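Bench tips: comparing grippers without wasting a whole afternoon

Notes from trying out grippers on the two-arm table, tidied up a bit from my notebook. Mostly for anyone setting up a dish rack test at home or in a small workshop. Not in order. Will add more in September if I get time.

Pick one dull job and stick to it. Ours is cups and a wire rack. Cheap, quick to reset, and a bad grip shows up fast. If you change the job every time you change the gripper you've learnt nothing.

Put a mat down. Big plain one, most of the table. Saves the cups, saves the tabletop, and the fingers can touch down without that horrible scrape. Plain colour is best for the cameras. Ours creases, flatten it before each set or the cups sit funny.

Use two colours of cup. Sounds daft but when you're going back through clips at eleven at night, "yellow one slipped" is a lot easier than "second cup, left arm, no the other left".
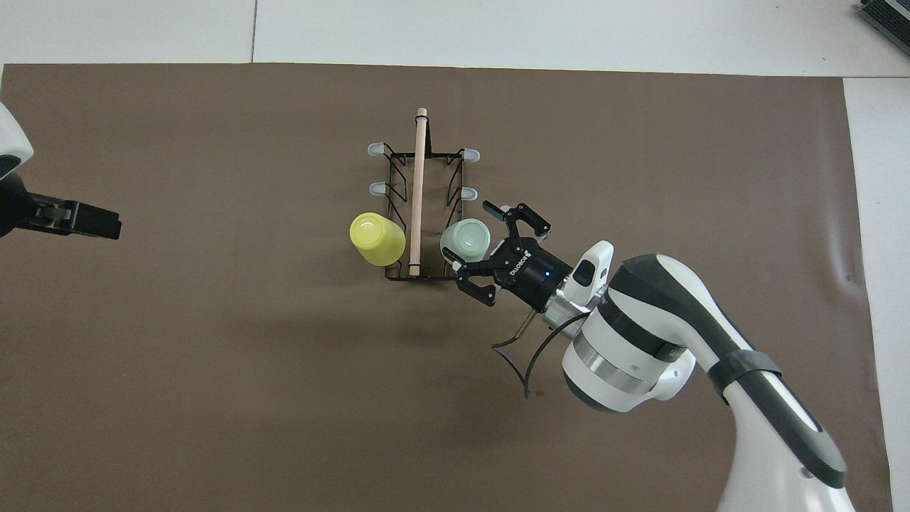

Both cups in the rack, one each side of the dowel.

Decide whose left. We say the robot's left, always, and write it on the sheet. Samuele Sanna and I lost a full set of results because he'd been writing them down from the front of the table and I was going from the head camera. 11 runs in the bin.

Cables. Leave enough loop at the wrist for a full turn, but then run the whole move slowly by hand first and watch where the loop goes. Too long and it drags over the mat and catches on things. Too short is worse obviously. Velcro strap on the link, not tape. Tape goes gummy.

Fingers. The Clavari set came with hard pads, fine on the rack wire, poor on a smooth cup. Prostley pads are softer and held better at low force but they pick up fluff, wipe them every time you stop for tea. Score sheet so far, 75 lifts each on the same cup: Clavari dropped more, Prostley was slower to let go. No winner yet, dont ask.

Force: start low. Turn it up a notch at a time till the cup stops slipping, then one more notch and leave it. Write the number down!! Not on your hand.

Where to grip. Near the rim is easy to reach but the cup wants to tip. Lower on the side is steadier, only then the fingers get close to the mat and you need to slow right down for the last bit. Try both with every gripper and score them seperately.

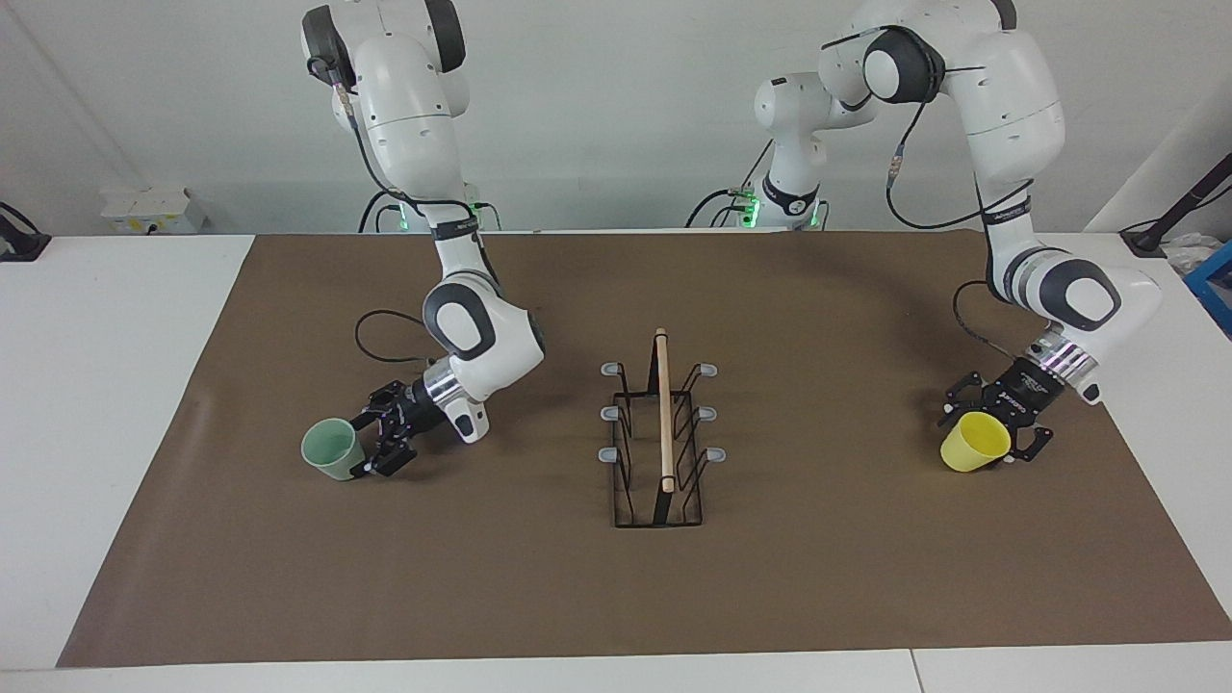

Same goes for letting go. Half our drops were at the release end and we'd been blaming the grip. Open slowly, wait a beat, then back off straight. Don't lift and open together.

Cameras. One fixed off to the side, one up at the head. The fixed one is for arguments. Check the lens before you start, and do a ten second test clip and watch it back, all of it.

Controller: we swapped the old Vitale box for a Mostar 400 halfway through and had to redo the lot. Change one thing at a time. I know. I knew then as well.

Still to try: longer fingers, wet cups, a proper plate.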